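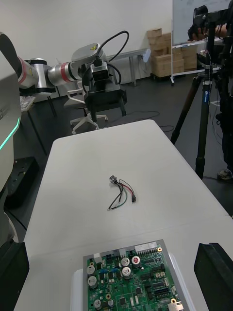 Slide 1. Green circuit board and small wiring harness on a white table.

Home | Talks | Notes | Contact

Speaker notes: Commonplace Books and the Schoolroom Speech
Loretta Quintanilla, August 24, 2026

Open with the Roussel notebook. It has 24 headings, from Anger to Youth, and the last 2 were left blank. Read the entry on Envy aloud, slowly.

Explain how pupils used it. They copied a saying under a heading, then pulled it out when a speech was set. Most of the sayings are Latin, with a few proverbs in English.

Pause for questions on handwriting.
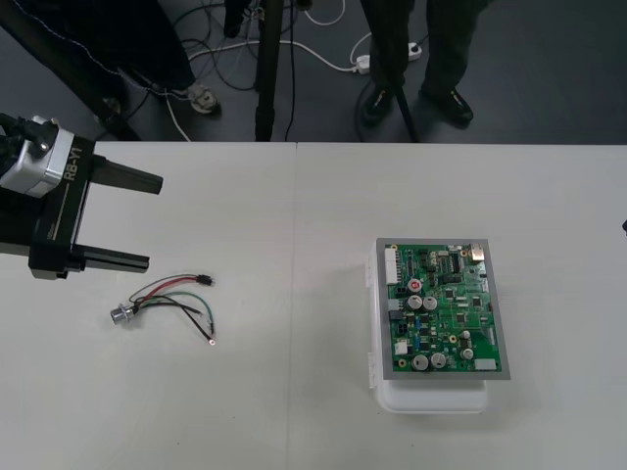

Slide 2. RB-Y1 gripper, left side of the table.

Next, the Plonitham copy. Same headings, different order. 17 sayings match Roussel word for word, so I think both boys worked from one printed book. Say that the book has not been found.

Skip the part on bindings if time is short.

Close with the Trastell index, almost 1,000 entries, open to readers in September.

Sign up for our newsletter. No thanks
© Firkunia Talks | Contact us | Back to top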